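The Robot Will Take Your Lunch Order Eventually

3 January 2023

Hotden would like to lease me a lunch counter. Two arms, a table, a tray, and a service plan called Serkine Care, all for 3000 dollars a month. I don't own a cafe, but I once helped run the snack bar in an office of 168 people, so I read the brochure with the attention other folks save for their horoscope.

The pitch is simple. A customer picks a sandwich, a drink and something sweet, and the arms put them on a tray. The brochure calls this "assembly." We used to call it handing someone a sandwich, and we did it while talking on the phone.

I'll give Hotden this much: they picked a hard job. People who have never thought about it assume lunch is easy for a machine. But a bottle of Coke is stiff and slick, a Snickers bar is small and lies flat, and a wrapped sandwich will fold up if you squeeze it like you mean it. A car door, by contrast, always has the same shape and never comes with lettuce.

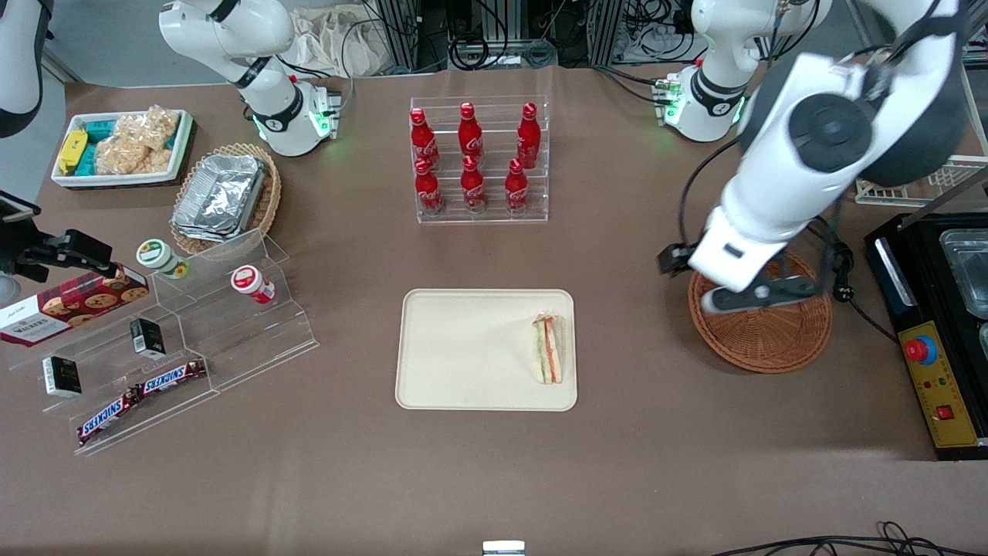 So my quarrel is with the price, and with the word "unattended," which appears in the brochure 10 times. Somebody still has to stock the bottle rack. Somebody has to put the snack bars back where the arms expect them after a customer paws through the lot. On the lease I was shown, that somebody is you, and the retraining visit when you switch cookie brands is extra.

The rival offer from Kustside is cheaper and dumber – a glass-fronted cabinet with a coil behind each item. It has been around forever under the name "vending machine." It drops your chips from a height, but it has never asked me to sign up for a service plan.

Would I lease the arms? For a hospital lobby at three in the morning, maybe. For an office with 40 hungry people in line at noon, I'd want to see a full lunch rush first, and Hotden says the next public demo is in June. I plan to go. I'll bring a sandwich.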